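November 1, 2022
Speaker notes, Nindeck

Open with the sleep survey. We asked 139 people at Flosto when they last bought a pillow. Most of them laughed – write that down as data.

Pause here. Let the room think about its own pillows. 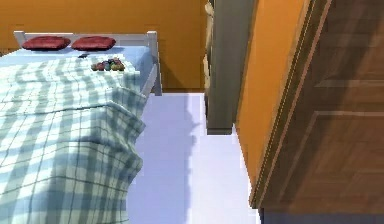
When should you replace a pillow?

Every 2 years is a fair rule, sooner if it stays folded when you fold it.

Next, money. People will spend almost $250 on running shoes and then sleep on something left over from college. Skip the Kamath story if we're behind. Mention the January sales, then take questions.

Contact Nindeck | © 2022 Nindeck | Back to top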